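Week 5: Helper grades and why trains stall

OK, so last week we finished up couplers, and a few of you asked why a railroad would put an engine at the back of a train when there's a perfectly good one up front. Good question, and it gets us straight to the Jirkstead line.

Jirkstead is my favorite grade to teach because it's so awkward. The climb starts right out of the Sutter yard with no room for a run at it, so your train is slow before it even meets the hill. One road engine could take 905 tons up to the summit on dry rail. Put 3000 tons behind it and you'd better have friends!

Think about the first coupler behind the engine. It carries the pull for every car in the train (plus the hill, plus the curves), and it will only take so much before a knuckle breaks. A helper shoving from the rear takes part of that load, so the front couplers get a break. The catch is that too much shove on a tight curve can pop a light car right off the inside... er, the outside of the rail. Pulling hard tips them in, pushing hard tips them out. I mix this up every single year, so write it down. 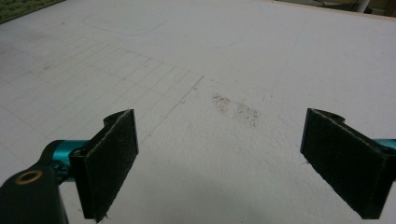 Pencil grid on a white surface, with a few short tick marks near its right end.

Now the helper station. Flosar had the coal and water and a wye for turning engines, and the crews cut off at Osero, 600 feet past the summit, then drifted back down light. Dirceu Barros has a nice chapter on the signals they used (it's in the reading packet, skip the part on pensions). Two engineers, no radio, one whistle each. If the rear man missed the call he'd keep shoving after the front man shut off, and you can guess what that did to the caboose.

For next time, please work out how many helpers you'd want for a train of around 777 tons on wet rail, and bring your scratch work. Also, the Saturday trip leaves from the side lot, so wear real shoes.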